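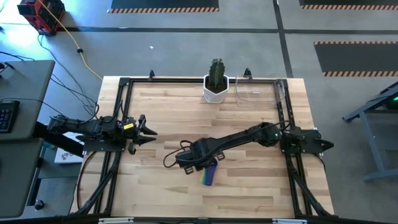
New bench rules for two-armed robot cells at Gredach

Ranmont has brought in a new set of bench rules for the two-armed robot cells at its Gredach site. The rules run to four pages and took effect in March. They replace a checklist that had grown to 40 items and was often skipped.

Under the new rules, every cell must have a marked floor area, and people stay outside it while the arms are powered. Cables that cross a walkway must be covered or moved before a shift starts. Only one person at a time may clear or reset objects on the table, and that person carries the key to the cell.

"Most of our 549 logged stops last year were small things – a cable in the wrong spot, somebody reaching in too early," said Norbert Baláž, who led the rewrite. "The old list didn't help much with those."

The draft was tested for two months with staff from Stesport, which shares the building. Workers there asked for the grippers to be parked above the table, clear of all objects, before anyone reaches in. That request is now rule 2.
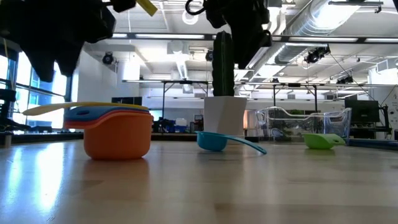 Both grippers above the table, with measuring cups and scoops on the work surface.

Ranmont's Slanina site will switch to the same rules once its operators have been trained.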